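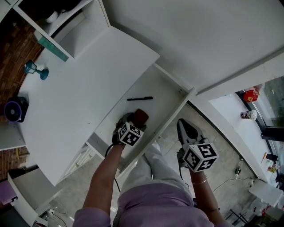

ハンドグリッパー作業の手引き 写真ページ(引き出し編)

Vulbridgeの作業室で使っている、手持ちグリッパーによる収録作業の決まりを写真に沿ってまとめたページです。元の文書はGenivaldo Lacerdaが書いた社内基準で、5月の改訂で引き出しの項目が加わりました。机上での持ち上げ・置き直しについては別ページに載せています。初めて担当する人は、作業台に立つ前に一度目を通してください。

引き出しの中の物をつかむ
左のグリッパーで引き出しの中の茶色い小さなブロック状の物を挟んでいるところ。引き出しは手前に開いた状態で、グリッパーを上から入れます。爪の先を底板に押しつけないこと。前板に手首を乗せて支えにするのも禁止です。

使っていない側の手
右のグリッパーは引き出しの外、床の上に出し、爪を開いたまま体と反対の方向へ向けています。片手だけで行う課題でも、もう一方を下ろしたり机に置いたりしません。両手とも最初から最後まで記録の対象です。

マーカーキューブ
白い立方体の白黒模様は位置の読み取りに使います。指、袖、ケーブルで面を隠さないようにします。模様に汚れや浮きを見つけたら、その場で拭いたり押さえたりせず、収録を止めて交換を依頼してください。貼り直したキューブは、校正が済むまで使えません。

ケーブル
左は前腕に沿って下へ垂らします。右も同じく、グリッパーから下に逃がします。腕に巻きつけるのは不可。引き出しを閉める課題では、閉める前にケーブルが前板の内側に入っていないか目で確認します。挟んだ場合、その回は破棄とし、コネクターを点検してから再開します。

引き出しの中のほかの物
奥のほうに黒いマーカーペンが横向きに入っています。対象以外の物は、課題票に指示がないかぎり動かしません。グリッパーが触れて位置が変わったときは、手で戻さずに備考欄へ「接触あり」と書きます。戻してしまうと、開始時の配置と記録が合わなくなります。

視線
顔は作業している手元に向けます。引き出しのように縁のある場所では、のぞき込もうとして頭が前に出がちです。キューブが頭の影に入らない高さを保ってください。

足元
床に白いケーブルが通っています。立ち位置を変えるときは、先にグリッパーを体の近くへ引き、床を見てから動きます。グリッパーを伸ばしたまま横に歩かないこと。床に物を置いた場合は、課題票の配置欄に書き足します。

服装と装身具
長袖は可。袖口がグリッパーの可動部にかかる場合は折り返します。細い腕輪は、爪の開閉に当たらず、キューブの面にかからなければ着けたままで構いません。長いネックレスと、ひもの付いた名札は外します。

机の上と窓際
ファンや置物など、部屋にもともとある物は片づけずに残します。生活のある部屋での作業を記録するのが目的のためです。ただし、画面や書類など個人の情報が読める物は、開始前に別の場所へ移してください。

記録の区切り
1つの課題につき続けて3回まで。3回終えたら両方のグリッパーを台に戻し、2分休みます。疲れてくると爪を閉じる力が強くなり、対象物に跡が残ります。

この基準の項目は全部で68あり、このページに載せたのは引き出しに関係する部分だけです。全文は作業室の棚のファイルにあります。Hiremhamの作業室で収録する場合は机の高さが異なるため、向こうの配置表を先に確認してください。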